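Speaker notes: Keeping a village choir going when the hall is freezing
Evening talk, upstairs room, Lulby. Start at half seven, leave time for tea. 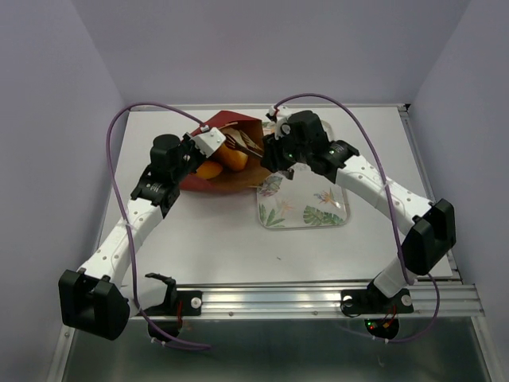
Hello and thank you for having me. (Wait for chairs to stop scraping. They always scrape for longer than you think.)

I've been asked to talk about running a choir for people who say they can't sing, which is most people, and was me as well until I was well into my forties. I'm going to tell you how ours started, what went wrong, what we sing and what it costs. If you want to put your hand up halfway through, please do, I'd much rather have a chat than a lecture.

HOW IT STARTED

It started with a poster in the window of the Flalo, our café on the corner, the one with the good cheese scones. The poster said "Singing, Sunday, 4 pm, no experience, bring a jumper". I'd written it in green felt tip and the rain got in behind the glass, so by the end of the week it said "inging, Sun". Nine people came anyway! I had printed music for 20 and spent the first ten minutes hiding the spare copies under my coat so it wouldn't look as if I was disappointed.

We sang one round, very badly, and then we sang it again a bit less badly, and then we had a cup of tea. I've kept that shape ever since.

(Slow down here. Last time I rattled through this bit and a lady at the front asked me to say it all again.)

THE "I CAN'T SING" PEOPLE

Nearly everyone who says this was told it by a teacher. Usually they can tell you the room, and the song, and what the weather was doing. I was told to stand at the back and move my mouth, aged eight, for a harvest festival, and I still can't hear We Plough the Fields without going a bit hot round the ears.

So we don't do auditions. We don't ask anybody to sing alone, ever, not even as a joke, not even at the Christmas party. New people stand in the middle of a row with somebody steady on each side. If you put them on the end they can hear themselves, and they go quiet and then they stop coming.

I also don't say soprano, alto, tenor or bass for the first month or so. I say high, middle and low, and I let people wander about until they find a place that feels comfortable. One chap went through all three in an afternoon and settled in the middle, next to the radiator, which may have been more to do with the radiator.

(Do the humming exercise here. Everyone stands. Hum any note you like, then slide slowly until you match the person on your left. It takes about a minute. Somebody will giggle, let them.)

Lovely. You've just sung in a choir.

TEACHING BY EAR

About half of our lot read music and the other half would rather eat it. I teach everything by ear, one line at a time, low voices first. Low voices are used to waiting about while the tune gets all the attention, so starting with them cheers them up no end, and it gives everyone else something to stand on.

Short phrases. Sing it to them twice, then let them have a go. If it's wrong, don't talk about it, just sing it again. I used to explain everything (oh, I did go on) and one afternoon I lost my voice and had to do the whole rehearsal with my hands and a tin whistle, and it was the best one we'd had all year.

I make little recordings of each part on my phone and send them round. You can hear my washing machine on most of them. People tell me they sing along in the car.

WHAT WE SING

Rounds, folk songs, a few hymns with the words left alone, and one daft song per term. The daft song this term is about a goose. I won't do it for you now, but if you catch me by the urn later I might.

I tried us on a proper four-part madrigal in our second year and it was a disaster. Four weeks of fa la la and everybody looking at their shoes. We dropped it, and I don't think we've missed it. My advice is to drop things early. The folder of songs we never finished is thicker than the other one.

MONEY

Somebody always asks, so I'll get it over with. We charge a few pounds on the door and it's free if you're short, no questions, there's a jar and I look the other way. The keyboard came second-hand from Agudelo's, the music shop by the station, and it cost us 200 pounds with the stand. Two of the black notes stick in damp weather. I've learned to play round them.

Our biggest year we took 3,609 pounds, and that was nearly all from one concert with the brass band at the Indier, the old cinema. It went on the heating. Every penny, I think, and I still wore my coat through February.

CONCERTS

You don't have to do them. Some people want nothing to do with an audience and they're just as much in the choir as anybody else. We do one in June and one before Christmas, and the ones who don't want to stand up do the door and the cakes.

If you do put one on, keep it under an hour, get the audience singing by the third song, and find out beforehand where the light switches are. We did half of our first Christmas concert in the pitch dark. The people watching thought it was meant to be atmospheric and several of them came up afterwards to say how moving it was.

(If running late, skip the next bit and go straight to the round.)

Warm-ups: keep them short. Shoulders, yawns, a few sirens up and down. Tongue twisters if they're sleepy. I don't do lying on the floor any more, the floor's too cold and it takes us too long to get up again.

TO FINISH

Teach them the round. Left side of the room starts, then the middle, then the right. Three times through, stop on my hand. Then questions, then tea. Song sheets are in the blue bag, and I need the pencils back, please.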